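Jul 10, 2026

**Progress report: Nonness venue directory, second reporting period**
Prepared by Leonor Aguiar for the Esteves nightlife access grant

## 1. Scope of this report

The grant covers the rebuild of the Nonness directory of gay bars, clubs and late cafes in Jamdale and Lostodov. This report covers listing data, search, the venue contact program and spending. Editorial content (the neighborhood guides) is funded separately and is mentioned only where it affects the schedule.

## 2. Listing data

The old directory held 1873 entries at the time of transfer. Many were duplicates created when venues changed names and the previous system added a new record without closing the old one. Others were single party nights that had been entered as if they were permanent venues.

After matching on address, phone number and license name, 551 entries remain in the live directory. The rest are kept in an archive table with a reason code and the date of removal. An archived entry can be restored without retyping, and two bars in Lostodov have already been brought back after reopening under their former names.

Party nights now have their own record type. A night is linked to a host venue but can be moved to another one, which the old structure did not allow. Recurring nights expire if the organizer does not confirm them within 30 days. The first expiry run removed more nights than expected in Jamdale. Most of those organizers had an outdated email address on file, and the records were reinstated by hand once the addresses were corrected.

Opening hours remain the weakest field. Venues that close at 4 a.m. were stored inconsistently, in some cases under the day the night begins and in others under the day it ends. All hours are now stored against the day the night begins. The display text was changed to match, and late closings carry the note "next morning."

## 3. Search and filters

Visitors can filter by city, district, type of venue, music, entry charge and step-free access. The music filter was reduced from a free text field to a fixed list. Free text had produced several spellings of the same style, and a search on one of them missed the others.

District search in Jamdale uses the boundaries that residents use, which differ from the postal ones near the river. Venues on a boundary street are assigned to both districts. This produces a small amount of repetition in the results, which was accepted.

The step-free filter returns a venue only when entrance, main floor and at least one restroom have been confirmed. Partial access is shown on the venue page as text and does not trigger the filter. Several venues asked for a middle category. The request is logged and will be reviewed after the current period.

Map view is in use on desktop. On phones it loads slowly over a weak signal, and the list is therefore the default there. Work on a lighter map is planned but has not started.

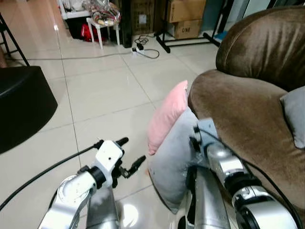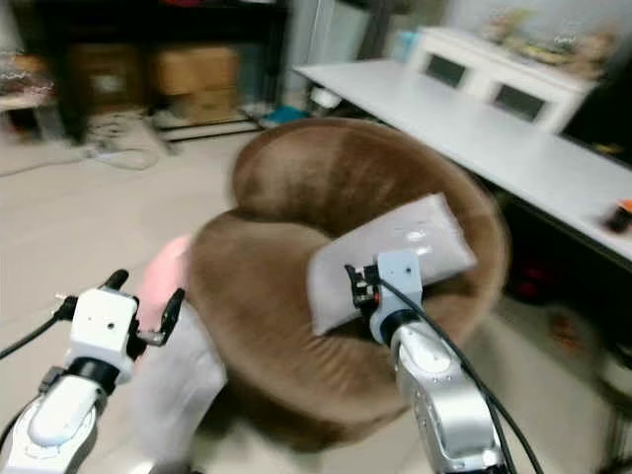
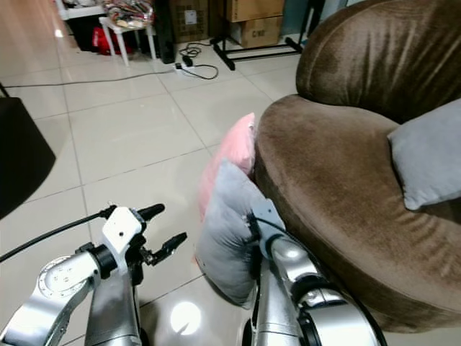
**Can a venue be listed without paying?**

A basic listing is free for any licensed venue in either city and includes address, hours, music, entry charge and access details. Paid placement adds a photo set and event posting, and has no effect on the order of search results.

## 4. Venue contact program

Each listed venue is to be contacted once per period to confirm its details. The first round went out by email with a link to a prefilled form. Response was good among clubs and poor among small bars, where the address on file often belonged to a former manager.

The second round was done by phone in the late afternoon, before opening. This worked better but takes more staff time – a call that reaches the right person is short, while the attempts before it are not. For the next period, phone contact will be limited to venues that have not answered two emails.

Venues raised three recurring points:

- Entry charges change by night, and one figure per venue is misleading. The field now accepts a range.
- Dress codes should be shown before the visitor reaches the door. A text field has been added, limited to two lines.
- Reviews carried over from the old directory refer to previous owners. Reviews dated before a recorded change of ownership are now hidden.

A smaller number asked to be removed. These requests were carried out on the same day they were received.

## 5. Privacy

The old directory required an account to save a favorite venue. Accounts are now optional, and favorites are stored on the visitor's own device unless the visitor chooses otherwise. Search logs are kept for 30 days without location and then deleted. The previous logs were not carried over.

Venue pages no longer load third-party sharing buttons. This removed a tracking risk and also shortened load time.

## 6. Spending

Spending on development is within the approved amount. Phone contact ran over its line, and hosting ran under by a similar sum. A transfer between the two lines is requested under the grant terms. No change to the total is requested.

The translation line is unspent. Interface text for Lostodov is ready to send out, but the wording of the filters was still changing until the end of the period – sending it earlier would have meant paying for parts of it twice.

## 7. Open items

- Lighter map for phones. No start date set.
- Middle category for step-free access. Decision pending.
- Translation of interface text. To be sent out in July.
- Holiday hours. The current form accepts only one exception per venue at a time, and a second entry overwrites the first. A fix is written and awaits testing.
- Export of archived entries in the format requested by Esteves. The sample file has been delivered and comments are awaited.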